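*Updated Apr 16, 2025, with a note on the drawer slides at the end.*

I have a small kitchen and a big snack habit, and for years those two facts lived in a heap between the toaster and the mugs. Granola bars on top of tea bags on top of those little soy sauce packets you can't bring yourself to throw out. So when I finally spent real money on a counter organizer with a drawer in it, I figured I'd better write it up, partly for you and partly so I could feel okay about the price.

The one I bought is the Woltska counter box, the version with the shelf on top and a single pull-out drawer. I paid $128 for it, and yes, I gulped. You can get a plastic bin for the price of a sandwich! But I'd already been through the plastic bin stage (see my grumpy post about the Drimex stacker, which cracked at the corner the second time I moved it), and I wanted something I wouldn't mind looking at every morning with my coffee.

## Putting it together

It comes flat, in a box that weighs more than you'd think. The directions are all drawings, no words, and step 8 is plain wrong: it shows the slide facing the opposite way from how it needs to go. I put it in the way they drew it, tried the drawer, said a bad word, and took it all back out. If you buy one, look at the drawer slide in your hand and trust that over the page. Once I'd figured that out, the rest went fast, and I was done before my podcast was.

You need your own screwdriver. They give you one of those tiny bent hex keys for the handle bolts, but nothing for the slides, and that seems pretty cheap for a box at this price. The pilot holes were clean, though, and everything lined up without me having to lean on it.

## Living with it

The drawer is the whole reason to buy this thing. It's low-sided, so you can see what you've got the second it's open, and it rides on metal slides like a proper kitchen drawer does. No sticking, no wobble when you pull it from one corner (I always pull from one corner). A bag of chips can go in on its side and you can still get at it with one hand while the other one is holding a mug.
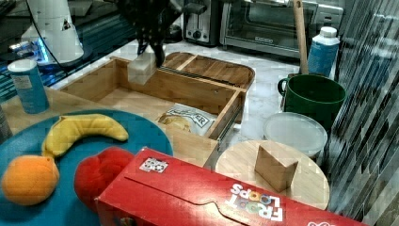

Will it hold full-size snack bags, or only the little ones?

Lunch-size bags fit easily with the drawer shut, and a full-size bag fits only if it's half eaten and folded over.

That's been fine for me. The family-size stuff goes in the cabinet anyway, where I have to get a chair to reach it, and I eat less of it that way. Cereal boxes aren't going in the drawer either. I leave those at the back of the counter and I've made my peace with it.

The wood is light and smooth, with a finish that isn't shiny. I like it a lot next to a marble counter. It does show drips! Coffee wipes off if you catch it right away, but I let a ring of grape juice sit through a weekend and I now own a box with a faint purple moon on the shelf. I've put a plant on it.

The shelf on top is sturdier than I expected. I've had a stack of bowls up there since the first week and it hasn't bowed at all. It's a nice height for things you grab without looking, too. What I'd skip is anything tall and skinny, like a bottle of oil, which gets tippy when you yank the drawer below it. My oil has moved back over beside the spoons.

## The handle

Okay, the handle. It's a long black bar on two round posts, and it's the part everybody comments on when they come over. It looks sharp, you can hook a couple of fingers under it with wet hands, and you can hang a dish towel from it if you don't mind taking the towel off every time you want a cracker. It also sticks out farther than the product page made me think, so measure your counter with the handle in mind. I had to slide the whole box back toward the tile to stop catching it with my sweater.
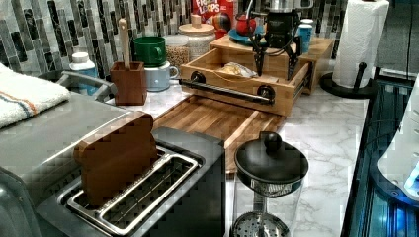

My handle worked itself loose after a month of kids pulling on it, and a drop of thread glue on each bolt fixed it for good, one reader commented under the first version of this review. The same reader keeps bread rolls in the drawer and says they stay softer in there than they did in a paper bag.

I haven't had the loosening problem, but I live with one other adult and a cat, so take that for what it's worth. I did go and buy the thread glue. I haven't tried the bread roll thing yet, and now I want to.

## What else I looked at

The Gebru one is cheaper and comes in a darker finish, but the drawer runs on bare wood and I could feel it dragging in the store. The Jatow has really lovely slides, nicer than mine I think, and no shelf on top. It's also 16 inches deep, and I'd have had nowhere left to chop an onion.

If your counter is already tight, get the tape measure out before you get excited. If you've got the room and you're sick of digging for a tea bag, I'd buy the Woltska again. I might wait for a sale this time (they had one last May, and I missed it by a day, and I'm still a little sore).

**Note on the slides:** a few crumbs got down into the right-hand one and it started to crunch. I took the drawer out, brushed the slide with an old toothbrush, and it went back to running smoothly. No oil needed.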